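The Quiet Decline of the Printed Recipe Booklet

Readers of this blog will be aware that I have an interest in printed matter of the more modest sort: timetables, seed packets, guarantee slips and, above all, the small recipe booklets that manufacturers of food and drink once gave away at the shop counter. The present entry concerns the last of these. It has been prompted by the arrival of the Woo collection, which I was able to consult in December and which holds 619 booklets, all but a few of them in a readable state.

The collection was put together over many years by Mal-soon So, who kept it in shoe boxes sorted by the colour of the cover. This arrangement has been retained. I had expected to find it tiresome, but it proved to be of real use. Dairy firms favoured cream and green, makers of baking powder preferred red, and the drinks companies changed their colours so often that they are spread through every box.

It is the drinks booklets that occupied most of my time. They are generally thinner than the others, often a single sheet folded twice, and they had a harder task. A packet of flour requires instructions. A drink in a can does not, and the writers of these booklets were obliged to persuade the public that something which could simply be opened and poured might also be boiled down, set with gelatine or used to baste a ham. The Maltodance leaflet gives 4 recipes for cake and none for anything to drink. Fetano, by contrast, issued a booklet of cold punches, each of which is the same punch with a different fruit.
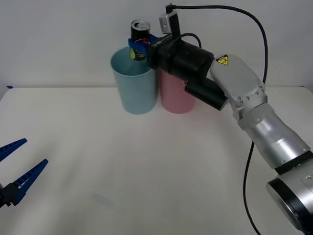 A canned drink and a blue plastic cup.

The instructions on pouring deserve separate mention. Several booklets devote a full page to the matter, with line drawings, and they do not agree with one another. One school holds that the glass should be tilted and the drink allowed to run down the side. Another requires the glass to stand upright and the pouring to be done in two stages, with a pause for the foam to settle. The Vurkum booklet recommends the second method for guests and is silent on what the family should do.

I discussed these points with Da-eun Nam, who prepared the list of contents and to whom I am indebted for her patience. In her view the pages on pouring were added to fill the space left when a recipe was withdrawn at a late stage. She pointed to the page numbers in the Vurkum booklet, which run from 11 to 14 without anything between. I find this persuasive, although it does not explain the drawings, which are careful and must have cost somebody an afternoon.

The list itself runs to 2,084 separate recipes. Repeats have been kept wherever the wording differs, and it often does. The same steamed pudding appears under three names, once with the warning that it should not be attempted in humid weather. There are 167 recipes in which the maker's own product is marked as optional - a surprising admission in a booklet paid for by the maker.

Two matters remain open. The first is the question of dates, for very few of the booklets carry one. Prices are sometimes given and telephone numbers more often, and it should be possible to place a good part of the collection by these means. The second is the handwriting. A number of the booklets have been marked in pencil, in at least two hands, with changes to the quantities of sugar. Mal-soon So has confirmed that one of the hands is hers. She does not recognise the other, and bought most of the marked copies at the same stall.

Any reader who owns a copy of the second Fetano booklet, which is referred to on the back of the first and which I have yet to see, is asked to write to me by way of the contact page. A photocopy would be quite sufficient, and postage will be repaid.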